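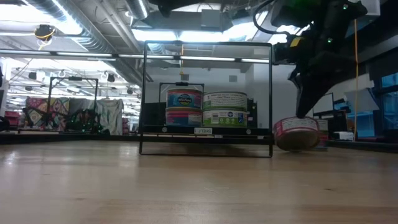
Photo: Nallinum media library

List: Dondmont Parent and School Health
Date: November 12, 2024
Subject: Re: Drinks and snacks at the after-school program

On the list, a member wrote:

> Our school is looking at the snack menu again. Some parents want
> juice taken off completely, and others say the kids won't drink
> anything if it's only water. Does anyone have numbers from a
> program that has already made the switch? We meet in February and
> I'd like to bring something more than opinions.

We switched at the Mohammadi Street site last year, so I can tell you what happened there. Juice went from every day to once a week. Plain milk and water are out the rest of the time. The Proltard survey that went home with the kids got 2,372 replies across the district, and the drinks question is on page 6. Most families were fine with it once it was in place. The complaints we did get were nearly all in the first 3 weeks.

Water intake is harder to measure. We only know how often the jugs get refilled, and that went up, but we also had a warm fall. I wouldn't lean on it at a meeting.
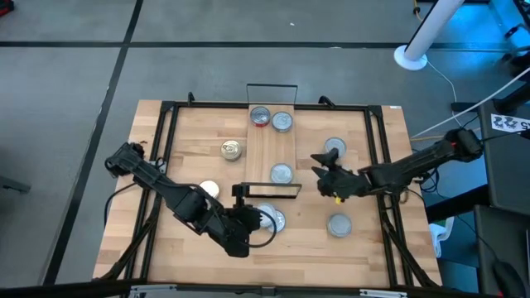 Snacks were more work than drinks. The kids used to eat standing up or walking around, and half of it ended up in backpacks. Now everyone sits down for it. We use plain wooden tables, the same sort of light butcher-block grain as in the photo, and the food goes in the middle so kids serve themselves. Staff don't comment on how much anyone takes. Cut fruit and cheese go first, crackers last, and we stopped buying the flavoured yogurt tubes – too much sugar for the size and a lot of garbage.

On cost, milk is dearer than juice where we buy it. We made up part of the difference by ordering fruit with 2 other sites and splitting the cases. Apples and oranges keep well. Pears don't.

If your group wants the survey questions I can send the file off-list. Check with your nurse about milk allergies before you set the menu – we had to add a fortified soy drink partway through the term and it would have been easier to order it at the start.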